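Dretano Pegboard Workbench - Set-up Guide
Section 4: Fitting and Using the Perforated Top

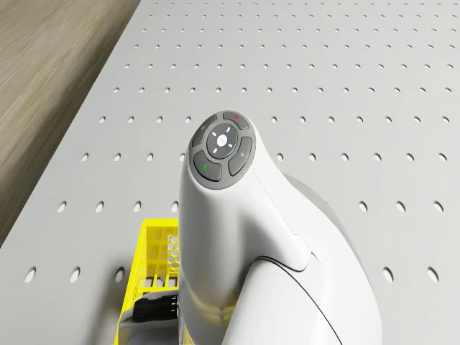 The perforated top is the last large part to go on the bench. Fit it after the legs, cross rails and rear beam from Section 3 are tight and the bench is standing where you plan to use it. The top is supplied in light gray or in black, and both finishes are fitted in the same way. The light gray one gives good contrast and suits work where you need to find small screws or read fine labels. The black top shows dust sooner but reflects less light from an overhead lamp.

Parts needed for this section

Perforated top, with protective film on the upper face
Frame bolts, short, with washers (bag C)
Rubber edge strip, one roll
Leveling wrench (supplied with the legs)
Hex key, 4 mm
Soft pad or blanket, not supplied

Caution: The edges of the top are bare metal until the rubber strip is on. Wear gloves. Two people are needed to lift the top onto the frame.

4.1 Preparing the top

1. Lay the blanket on the floor and place the top on it with the film side down.
2. Check the holes along the long edges. Each bolt hole is wider than the small holes of the pattern and has a countersink on the upper face.
3. Wipe the underside with a dry cloth. Swarf sometimes stays in the holes from punching. Push it out with a wooden stick, working from the underside.
4. Peel back the film along all the edges to a hand's width. Leave the rest of it on for now.

4.2 Mounting the top on the frame

1. Lift the top and lower it onto the frame with the film side up. The edge with the cable notch goes to the back.
2. Line up the bolt holes with the threaded inserts in the rails.
3. Start every bolt by hand before you tighten any of them. If a bolt will not start, shift the top a little and try again. Do not force it with the key.
4. Tighten the bolts in a cross pattern, beginning with the two in the middle of the long sides. Go once around until each bolt is snug, then once more to finish.
5. Remove the rest of the film.

Note: On benches made before November 2018 the rear inserts sit slightly deeper in the rail. Use the longer bolts from bag D for the back row.

4.3 Fitting the rubber edge strip

1. Start at the back, next to the cable notch.
2. Press the strip over the edge with your thumbs. Do not stretch it, or it will shrink back later and leave a gap.
3. At each corner, make a small cut in the inner lip only and bend the strip around.
4. Cut the end 4 mm too long and push it into place so that the two ends press against each other.

In a cold room the strip is stiff. Leave the roll in warm water for a few minutes and dry it well before fitting.

4.4 Leveling

1. Set a spirit level on the top, first along the length and then across the width.
2. Loosen the lock nut on the lowest leg and turn the foot out with the leveling wrench.
3. Repeat for the other legs until the bubble is centered in both directions.
4. Tighten all lock nuts. Check the level again, as tightening can move the foot.

The feet can be turned out by 28 mm at most. If the floor slopes more than that, put a solid plate under the low legs - loose shims will walk out in time.

Caution: Do not use the feet to raise the working height. Use the height settings in the legs (see Section 3).

4.5 Attaching clamps, stops and trays

The hole pattern takes all Garnska pegs, the small and large Watside trays, and most third-party pins with a 9 mm shank. Pins with a larger shank must not be hammered in. They raise a burr around the hole and the top will no longer sit flat under a straight edge.

To fit a peg:

1. Push the peg in until the collar touches the surface.
2. Reach under the top and slide the spring clip onto the peg.
3. Pull the peg upward to check that the clip has caught.

To fit a tray, hook the rear tabs in first, then press down on the front until it clicks. Take the tray off before moving the bench. A full tray can come loose when a leg passes over a door sill.

4.6 Load

The top carries up to 500 pounds when the load is spread evenly. Heavy single items such as a vise or a grinder must stand over a rail and be bolted through to it, with the large washers from bag E under the rail. Anything that vibrates should be checked for loose bolts after the first day of use and then monthly.

Do not stand or kneel on the bench.

4.7 Care

Vacuum the surface with a brush nozzle. Compressed air drives chips down onto the cross rails, where they collect. For grease, use warm water with a little dish soap and dry the holes with a cloth from below. Solvents such as acetone dull the finish and attack the rubber strip.

Scratches in the light gray finish can be touched up with the Nikolaidis pen, order code on the parts sheet. Clean the spot first, apply one thin coat and leave it overnight.

Continue with Section 5, Fitting the Drawer Unit.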